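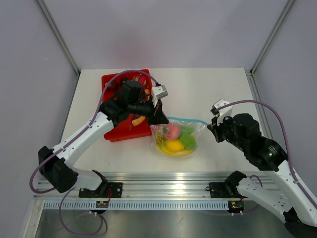

Print | E-mail

Tallov students take two-armed project to regional round

A team from the engineering club at Tallov College has been selected for the regional round of the Drulora Student Automation Challenge, which will be held in December. The team is made up of 14 students from the first and second years of the college's technical diploma, and has been preparing its entry in the mechanics workshop since the start of the autumn term.

The challenge asks each team to complete a household packing task using two robot arms working together. Teams draw their task from a published list. The Tallov entry deals with play food: pieces of toy fruit and vegetables have to be moved between a red tray and a clear zip bag, with one arm expected to manage the bag while the other handles the contents. Flexible packaging is regarded by the organisers as one of the harder items on the list, and few teams chose it this year.

The arms stand on a metal rail along the front of a white table, inside a small enclosure with plain, pale walls. Each has a black gripper with a camera mount on top of it. The club assembled both arms from kits during the spring and has since replaced several of the joints. The enclosure was added at a later stage, when it was found that changes in daylight from the workshop windows were affecting results.

Students guide the arms through the task by hand controls and record each attempt. The recordings are then used to train the software that will run the arms unaided on the day of the competition. By the half-term break the club had recorded 3739 attempts, of which a large share concerned the opening of the bag. Attempts that fail are kept and marked as such, in line with the rules of the challenge.

The work has been divided between 2 groups. The first is responsible for the arms, the wiring and the table, and the second for the recordings and the software. Members change groups at the end of each month so that all students gain experience of both sides of the project. A written log is kept by each group and will form part of the assessment for the diploma's project module.

Funding for the arms was provided by Mangubat, an engineering supplier, under its grants scheme for schools and colleges. The college has met the cost of the enclosure and of spare parts. Access to computing time has been arranged through the Plarnetti training centre, where members of the software group spend one afternoon in each fortnight.

In the regional round, 7 teams will each be given three timed runs. Marks are awarded for the number of items placed correctly, for the condition of the bag at the end of the run and for a short presentation to the judges. The two highest-placed teams go forward to the national final in the spring.

Students in other departments who wish to join the club may apply at the workshop office. Sessions are held after lessons from 4.15 pm, and no previous knowledge of programming is required.

Print | E-mail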